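Talks > Workplace > Speaker notes
Filed under: Office life, Slides and scripts

Quiet, please: what we learned moving Condside to open plan

Slide 1. Wait for the latecomers. Say hello.

Slide 2. Old building: 24 small rooms with doors. New building: one big room, 60 people, no doors. Pause for groans.

Slide 3. The Guillot survey. Over 40 people said noise was their main complaint. The rest were on the phone.

Slide 4. Quiet hours until 11 a.m. Mention the Pastov team, who hold their stand-up at 10:30 and laugh a lot.

Slide 5. What we bought first. Don't read out the price.
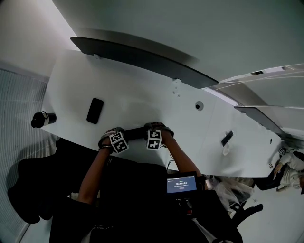

Slide 5: Desk with dark grey privacy panel, clipped on.

Slide 6. Panels block eyes. Ears need carpet. Take questions, softly.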